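Öberg Lesia Carry-On Backpack
Cabin bags > Backpacks > Soft-sided

Our verdict: decent bag, oversold

Öberg calls the Lesia "the only bag you'll ever travel with". We have heard that one before. It's a soft backpack that opens flat like a suitcase, and it does a few things well enough for us to stock it. Please read the whole page before you order, as we get more of these back than we'd like.

Size and airlines

The maker says it fits "all major airlines". Which ones, they don't say. Packed sensibly it should go in most overhead lockers. Stuff the front pocket and it bulges well past the stated depth, and a strict gate agent will have every right to charge you. Check your own airline's limits and measure the bag full.

Capacity

The label claims enough room for 12 days. Philomena Phelan took one round Morocco in April and reckons it's a week at most, with a sink wash halfway through. Shoes are the problem. One spare pair goes in easily, a second pair eats the space meant for a jumper.
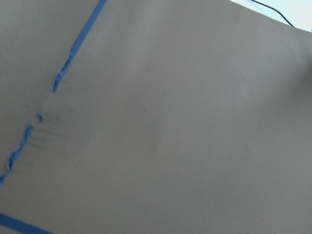
Straps and comfort

The shoulder straps are good. The hip belt is thin and we wouldn't count on it for anything longer than the walk from the station to the hotel. If you're planning mountain villages or long days between buses, look at the Stundance trekking pack instead. It's uglier and it carries far better.

Rain

"Weatherproof" is a word we distrust. The cloth shrugs off a shower, but the main zip lets water in during a proper downpour. A rain cover is sold separately, and at this price it ought to be in the box.

What you get

Main bag
3 packing cubes (the smallest is close to useless)
Detachable hip belt
Luggage tag

Not included: rain cover, padlock, laptop sleeve

What customers say

"Fine for city breaks. Wouldn't take it on a long trip again." – Stojan Nikolovski

"I've had mine on nearly 300 train journeys and the zips still run. The side handle came loose and Nerthorpe stitched it back on." – Caoimhe Geraghty

Guarantee and returns

The "lifetime" guarantee covers faults in making. It leaves out wear, airline damage and the wheels of other people's trolleys – in other words, most of what happens to a bag. Handle repairs go through Nerthorpe, and you pay the postage there. Unused bags can come back to us with the tags on.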